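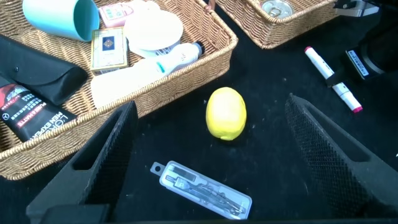

Wicker basket with a blue cup and a small pink box inside.

Blog Notes Archive About Contact Feed

Blog > Web > Moving the site off Gonent

Moving the site off Gonent

I moved this blog to plain files over the past few weeks. It ran on Gonent for a long time and I had no big complaint about it. It is open source, it installs on almost any cheap host, and the admin screen made sense to me from the first day. But I write two or three posts a month and I was spending more time on updates than on writing. Every update wanted a newer database version, the host was slow to offer one, and I would put it off until the warning banner turned red.

The new setup is a folder of text files and a small program called Drokon that turns them into HTML. I run it on my laptop and copy the result to the server. There is no database and no login page. If the program stops being developed, the pages it already made will keep working.

What follows is how I did it, mostly so I can find it again.

Getting the posts out

Gonent has an export button. It gives you one large XML file with everything in it: posts, drafts, comments, tags, and the paths to your uploads. Mine had 1832 entries, which surprised me until I saw that every saved revision counts as an entry. After I filtered out revisions, menus and things in the trash, 863 were left, and that included comments.

Drokon comes with an importer, but it only reads the newer export format. I wrote a script for the older one. It isn't pretty. It goes through the file, takes each published post, writes the title and tags at the top of a text file, and converts the body to Markdown. Most of the work was in the exceptions:

- Old posts used a shortcode for code blocks that the converter passed through as plain text.
- Curly quotes had been encoded twice in anything I wrote before a certain server move.
- Two posts had the same slug, and one overwrote the other without a warning.
- Line breaks inside lists disappeared.

I fixed the first two in the script and the rest by hand. Before you start editing by hand, make sure you are finished running the script. I ran it again after an evening of corrections and wrote over all of them. Now the folder is in version control, and it should have been from the start.
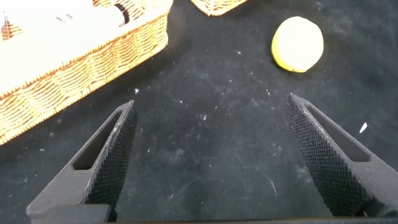
Keeping the old addresses

I wanted old links to keep working. Gonent puts the year and the post number in the address, and Drokon uses only the title. You can set your own pattern in Drokon, but the post number isn't something it knows about, so I had the script write each old address into the text file as an extra line. Then a short template goes through all posts and prints a redirect file in the format the web server wants.

I tested this by taking the list of addresses from the old sitemap and requesting every one of them on a test copy of the new site. On the first try, 30 of them came back as not found. Nearly all were tag pages with a space or an accent in the name. I renamed the tags and added those redirects by hand.

The feed address changed too. I set up a redirect for that as well, but some feed readers don't follow it, and others show every post as unread. If that happened to you, I'm sorry. It should only happen once.

Building and uploading

A full build takes 5 seconds on my laptop, and that is fast enough that I haven't looked into building only what changed. Uploading is one rsync command in a shell script. I keep the --delete option on, so files I remove locally also go away on the server. Do a dry run first if you use that option. I had a folder of old slides on the server that wasn't part of the blog, and the dry run showed it was going to be deleted.

I went over most of this at the small web group that meets at the Stamatopoulos library in Demilmont. The first question was how I post from a phone. I don't. If I think of something when I'm out, I put it in a note and write it up at home. The second question was about search. For now there is a link to the archive page, and the browser's own find function works fine on a list of titles.

Update: comments

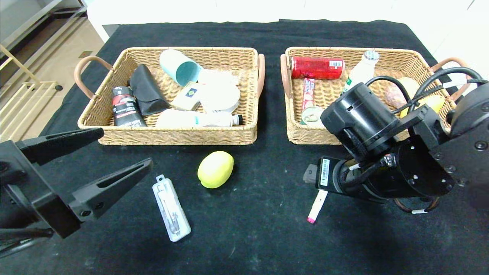

Posted by the site author in Web, October, 9:40 pm

A few readers have written to ask where the comments went. The old ones are back as of tonight. I had them in the export all along, but the script skipped them. They now sit at the bottom of each post as plain text, in the order they were written, with the names people gave at the time. I left out email addresses and anything that had been held for moderation.

New comments are closed. I looked at two self-hosted comment systems and both needed a database, so I would be back to updating one. For now there is an email link under each post. If you send a correction I will add it to the post with a note saying what changed.

The import script is on the Notes page. It was written for my export file and will need changes for yours, mainly in the part that deals with dates. Gonent stored them in local time without saying which zone, and posts written close to midnight can land on the wrong day. I still have a few of those to fix.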